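From the Listening Corner: three months with audiobooks at the Tredton reading group

In the last newsletter I promised to write something on the audiobook side of our group, and several members have reminded me of it since then, so I will try. We began in winter with two listeners, who had trouble with small print. Now almost half of the Thursday table comes with the story in their ears and only a few notes on paper. The discussion has changed a little because of this, and I want to put down how.

The book for this round was Brelton, a family novel with a crime inside it. In print it has 322 pages. As a recording it is spread over 100 short tracks, and this caused some confusion in our first meeting, because the readers spoke of chapters and the listeners spoke of tracks, and for ten minutes we were arguing over two different scenes. Please, when you prepare for the next meeting, write down the chapter name also. The narrator reads it aloud each time, so it is not difficult to catch.

Opinions on the narrator were divided. Those who liked her said that she keeps the grandmother and the aunt apart very well, only with speed and breathing, without a funny voice. I am in this group. English is my third language, and in a printed dialogue with many short lines I often lose who is speaking. With this recording I never had to go back for that reason. Others found her too slow in the first part. One member played it faster than normal from the second hour on and was happy with it, but she admitted that the sad parts became a bit comical.

A more serious complaint was with the letters. In the printed book, the letters of the uncle are set in a different type, and you see at once where they start and stop. In the recording there is only a small pause. Two of our listeners believed until the middle that the uncle was alive and talking. They had, in some way, a better surprise than the rest of us, but I don't think the author planned it so.
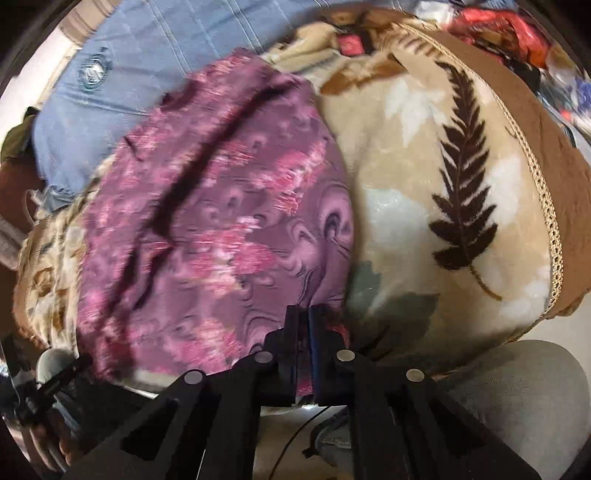

What I noticed in myself is that I remember a heard book by place. The quarrel at the ferry belongs now to my kitchen, and the whole trial is on the bus to Brevach, between the bridge and the last stop. When somebody at the table asked in which part the brother sells the house, I could answer only that it was raining and I was near the pharmacy. With paper I would say "left page, near the bottom". I don't know if one is better. I can find a page again, and I can't find the rain.

Also the ending works differently. A reader feels in the right hand that few pages remain. The listeners had no such warning, and three of them thought that a track was missing. I checked it, and nothing is missing. It simply stops with the door of the workshop, in print too.

For the next round we voted for Katene, which some of you know already from the library display. It is much longer – 746 pages in the large paperback – so we will take it in two parts, with one meeting for each. Part one ends with the return from the island. Please stop there, also if you are faster, because last time some faces around the table gave away quite a lot. The recording has two narrators, a man for the diary and a woman for all the rest, so the problem with the letters should not come back.

Some practical points. The library in Tredton lends the recording as a download and has also a set on discs. If you need the discs, ask at the desk and say that it is for the group, then they will not give you the short version. There is a short version, read by somebody else, and it leaves out the whole business with the orchard. If your copy begins with the wedding, you have the wrong one. The full version begins with the weather report.

Members who want to try listening for the first time can come half an hour before the next meeting, at 6:30. We will play the opening together and look at how to set a bookmark and how to jump back a little when your thoughts have gone away. Mine go away often, mostly during landscapes. Bring your own headphones if you have them, the pair in the cupboard works only on the left side.

The first meeting on Katene is in May, in the usual room. Tea is there, cups please from home.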